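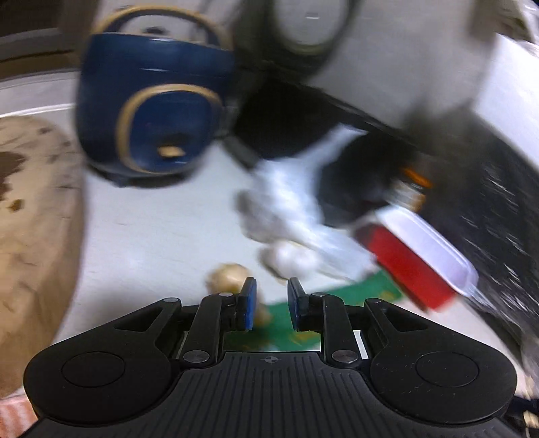
Forums > Water & Irrigation > District Projects > Gravulby lateral piping

Reading time: 2 min

ditchrider_dee
Finally some movement on the Gravulby lateral! The district board voted Tuesday night to pipe the first 29 miles, and I am so happy I could dance on the headgate. We lose a crazy amount of water to seepage on the open stretch past Premthorpe, and by July the folks at the tail end are begging. My turnout still has a hand-cranked gate, so give me something with linkage arms and round metal pins, like on that black gripper, and I'd be out there greasing it every morning! First deliveries through pipe could be two seasons off. Who else was at the meeting?

tailend_tom
I was there, back row. Great news for us down here. We got shorted 11 days last summer and I had to let a whole cutting of hay go. Did anybody catch what happens to the per-acre charge?

ditchrider_dee
It goes up $40 an acre once the loan closes. Erhan Ekinci put up a slide with it (he's the engineer on the job, really patient with questions). The project covers 3358 acres if every parcel signs on.

mossy_weir
Not trying to rain on it, but $40 is real money on pasture. I've got my place at the top of the ditch and I've never been short once. Why am I paying the same as the tail end?

tailend_tom
You pay the same now and get more than your share, mossy. Seepage comes out of everybody's allotment.

mossy_weir
Says who? Nobody has measured it since the Turkari study, and that was done in a wet year.

ditchrider_dee
Fair point on the study! I'd love to see new numbers too. But you'd get pressure at your turnout, and you could shut off that pump. What does it cost you to run?

mossy_weir
Power bill was $559 for the worst month. OK, that part I do like. Still want a sliding rate.

cottonwood_k
What about the trees along the bank? The Özkan pasture has a whole row living off ditch leaks, and owls in them. I'm for piping, I just hope there's a plan for those before the water goes away.

ditchrider_dee
Ooh, good one, and I don't think it came up. There's a comment form at the district office, and I'm going in Friday morning to drop mine off. Happy to carry yours too if you get it to me!

mossy_weir
I'll bring mine myself. It's going to be two pages.

tailend_tom
Make it three and ask them about air vents. Mine floods every time they charge the old siphon.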